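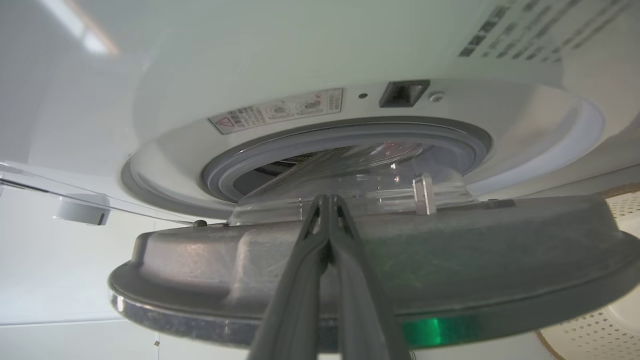
Grey lid with polished rim, Nevlow food preparation hall.

Report on the visit to the Kasten spice and seasoning works, Pultley

Members of the Wedolley Retail Grocers' Association visited the Kasten works at Pultley on Oct 24, 2026. The visit was arranged at the invitation of the company and was open to buyers, department managers and meat counter staff from member shops. The party was received by the site manager, Rüdiger Brinkmann, who gave a short account of the business before the tour.

Kasten supplies dry rubs, marinades and blended seasonings to independent grocers. The Pultley site employs 64 people and works two shifts. Whole spices arrive in sacks and are held in a cool store until samples have been passed by the laboratory. Members were shown the records kept for a delivery of black pepper, from the grower's certificate to the shelf number in the store.

The grinding room was viewed through a window, as visitors are not admitted while the mills are running. Coriander was being milled at the time. Mr Brinkmann explained that the mills are cleaned fully between mustard and any other product, and that mustard and celery are always ground at the end of a shift. Several members asked how this is recorded, and were given a blank copy of the cleaning sheet.

In the blending room the party saw a smoked paprika rub being made up in a batch of 148 kilograms. Salt is added first and the leaf herbs last, so that they are not broken down in mixing. The rub is packed in 100 gram jars for the shelf and in 2 kilogram tubs for use at the counter. Members who prepare their own marinated chicken and pork asked whether a smaller tub might be offered. The company has agreed to consider this and will write to the Association.

The party then moved to the Nevlow hall, where recipes are tried. Four marinades were served on chicken thigh and pork shoulder. The garlic and lemon was well liked, while the maple and mustard was thought by most to be too sweet for the chicken. A fish seasoning with dill was served on baked haddock and drew several enquiries about price. Allergen sheets for all the products tasted were handed out and further copies may be had from the Association office.

Members raised the matter of late deliveries before Easter. Mr Brinkmann accepted that orders placed in April had been slow to leave the site and said that a second packing line is now in use.

The Association thanks Kasten and its staff for their welcome. Shops wishing to order the new rubs should use the usual form and quote their member number.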